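Guest room, before and after (mostly before)

Quick post, Monday lunch break. We finally started on the back bedroom at Lostley – it's been the dumping ground since March and my aunt Hildegard Wendt is coming to stay, so no more putting it off. Pics as I get round to them, more when the shelves are up.

Started with clothes. Everything onto the bed first, then sorted. Dark stuff in one go, black things are a pain to tell apart under that ceiling bulb. Gave myself 60 minutes for the lot, took most of the evenning. 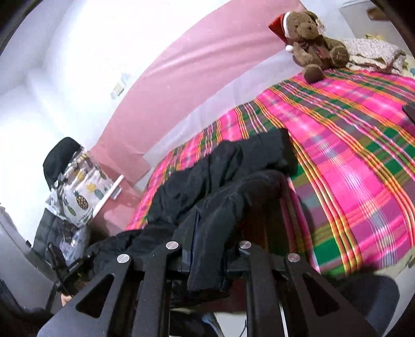
Plaid bedspread is staying, before anyone asks. Pink, green, purple, the lot. Hildegard loves it and it hides everything. Teddy stays too, he lives at the far end of the bed and gets moved for guests only.

Still to do – two bags for the donation bin, hangers (need 15 more, the slim kind), and the Wovberg dresser has a drawer that sticks. Rubbed a candle along the runner, bit better. Might need sanding.

Curtains next week if Diekmann has them in. Paint after that, same off-white as the hall, theres half a can left in the garage. Will add the closet pics to this page once the door is back on.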